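How to Build a Three-Sided Fabric Surround for a Worktable

A fabric surround gives a table a plain gray background on the back and both sides, with the front left open. It suits anyone who sorts, arranges, films or photographs small things on a tabletop and would like the rest of the room kept out of it. The one described below is an aluminum extrusion frame with woven fabric pulled into the slots, standing around a table with a marble-patterned top.

You can build it in a weekend with hand tools and a miter saw. If you don't have a saw, most extrusion sellers will cut to length for a small charge per cut.

What you need

Six lengths of slotted aluminum extrusion, 2000 mm each
Corner brackets, two for each joint, with matching bolts and slot nuts
Four post caps
Woven gray polyester upholstery fabric, 300 grams per square meter
Rubber spline cord to fit the extrusion slot
A spline roller
Hex keys, a carpenter's square, a tape measure
A fabric marker or tailor's chalk
Sharp scissors and a utility knife
Adhesive marble-pattern film or a marble-pattern top, if your table needs one

I used Fleltus profile because the slots are open along the whole length and take the cord without any filing. Jovov sells a similar profile with a narrower slot. It works with thinner cord, but a heavy fabric is hard to push in.

Cutting the frame

Cut each length in half. That gives you twelve pieces, and the frame uses eleven: four uprights, three bottom rails, three top rails and one extra rail for the back. Keep the last piece until the job is finished in case one of the others has a bad end.

The saw blade takes a little metal with every cut, so your pieces will come out slightly under 1000 mm. What matters is that they match. Clamp a stop block to the saw fence and cut every piece against it, then stand all of them on end next to each other and run your hand across the tops. Any piece that's taller should be trimmed again. File the burrs off the inside of the slots as well as the outside edges. A burr inside a slot will cut fabric.

The rails fit between the uprights, so the finished back wall is wider than a rail by the thickness of two posts. Measure your table with that in mind. If the table is narrower than the frame, shorten the back rails only and leave the side rails alone.

Assembling the back

Lay two uprights on the floor, parallel, with the slots you plan to use for fabric facing up. Set the bottom rail between them flush with the ends. Set the top rail flush at the other end. Put the extra rail a short distance below the top rail and parallel to it.

Slide the slot nuts in before you close the corners. It's easy to forget this and have to take a corner apart. Tighten the bolts by hand first, check each corner with the square, then tighten them properly. If the diagonals of the rectangle measure the same, the corners are at 90 degrees.

The extra rail stiffens the top of the back wall, which otherwise flexes when you pull fabric over it. It's also a good place to hang a light or clip a cable.

Adding the sides

Stand the back frame up on the table. You'll want a second pair of hands for a few minutes. Bolt the bottom side rails to the back uprights, then the front uprights to the rails, then the top side rails. Leave everything a quarter turn loose until all the pieces are on. Go around once more and tighten from the bottom up.

The side walls can run straight forward or open outward a little toward the front. Straight is simpler, and the corner brackets hold it for you. To open the sides out you need pivoting brackets at the two back corners. Set both sides to the same angle by measuring between the front posts and from each front post to the middle of the back rail.

Covering the tabletop

Do the top before the fabric goes on. You'll be leaning in over it and dragging things across the walls if you leave it until later.

A white top with gray veining hides crumbs and small scratches better than plain white. Panden marble film is easy to lay. Wipe the table down, let it dry, and start at the back edge. Peel back a hand's width of the liner, stick that part down straight, then work toward yourself with a soft squeegee, pulling out the liner as you go. Prick any bubbles with a pin and press them flat. Wrap the film under the front edge and trim it with a fresh blade.

Film made to look like dark stone looks good by itself but small dark items disappear on it. Bright toys and play food show up well on the white.

Fitting the fabric

Cut three panels, each larger than its opening by a hand's width on every side. Before cutting, find the direction of the weave and mark the top of each panel with chalk. All three should run the same way, or the walls will look like slightly different grays when the light hits them.

Start with the back. Drape the panel over the frame and push the cord into the top slot at the center, working out toward each corner with the roller. Do the bottom next, pulling down gently, then the two sides. Don't stretch it as tight as a drum. The weave should lie flat and the threads should stay parallel to the rails. If you see them bow in the middle, pull out the cord on that side and relax the fabric.

Trim the extra with the utility knife, keeping the blade on the outer side of the cord. Repeat for the side walls.
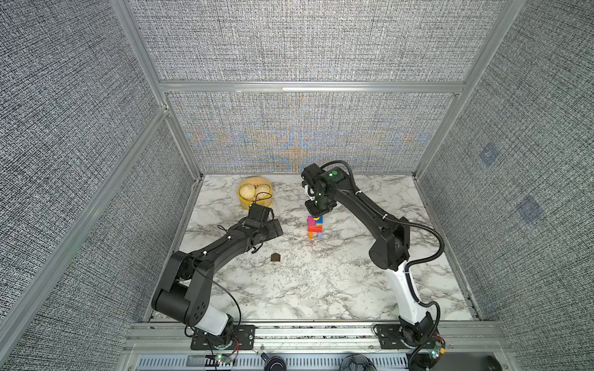

Choose the fabric with a camera in mind if you plan to use one. A tight, fine weave looks perfectly even in person, but on camera the threads can interfere with the sensor grid and show up as colored ripples. Blue, orange and yellow bands spread in a faint fan across the lower half of the back wall, over gray cloth with a fine crosshatch. They are mild and easy to live with for most purposes. If they bother you, move the camera a little closer or farther away, or turn it slightly, and check again. Focusing on the items on the table and letting the wall go a touch soft also helps. Felt and brushed cotton have no regular grid and rarely do it, though both pick up lint.

The seam at the table

Where the back wall meets the top, you want one straight line. Push the bottom rail down firmly while you tighten it and look along the seam from the front at table height. Gaps usually come from a table that's bowed in the middle. A strip of thin foam tape under the rail will close a small one. Use gray tape, or the strip will be more noticeable than the gap was.

Don't glue the rail to the film. You'll want to lift the frame off at some point.

Lighting

One lamp from overhead leaves a shadow at the foot of each wall. Two lamps, one on each front post, even that out. I have a pair of Cuervo clip lamps on mine, turned toward the ceiling and bounced off a sheet of white foam board. Late afternoon sun through a window puts a bright patch on one side wall, so I draw the blind after three.

Test the light with something shiny and something matte on the table at the same time. If the shiny item has a hard white spot on it, raise the lamps or put baking parchment over them, provided they're cool-running LEDs.

Setting things out

Keep small items near the middle of the table and toward you, well clear of the back wall. Things placed right against the fabric throw shadows on it and look crowded. A basket makes a useful anchor: put it down first, then place the smaller pieces in front of it or beside it.

Upkeep

Vacuum the walls with a brush attachment every month or so. Marks come out of polyester with a damp cloth and a drop of dish soap, dabbed on and blotted. Don't scrub, as it roughs up the weave and leaves a pale spot.

Check the bolts after the first two weeks. The frame settles a little, and the brackets at the front posts are the ones most likely to need another turn. After that, twice a year is enough.

If a panel sags, you don't need a new one. Pull the cord out along the bottom edge, draw the fabric down and roll the cord back in.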